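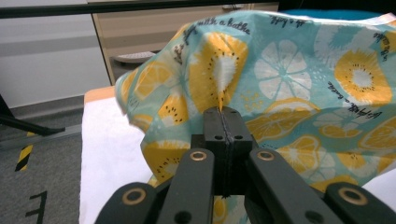
The Zotidus jaws closed on the fruit-print cloth.

Oct 28, 2023

Since September I compare 2 grippers for cloth, the Zotidus and the older Tichý. Both have two fingers, and both run from the same Jiso controller, so the difference should come only from the mechanics.

With thin fabric the Tichý often takes nothing, because its tips meet a little crooked. The Zotidus closes flat and holds a small fold well. Its weak side is the linkage – after 600 cycles I feel some play in the joints, and I had to tighten the screws 3 times.

I ordered softer finger pads from a shop in Bumotgate. When they arrive, I will repeat the same 29 grasps and write the results in the next post.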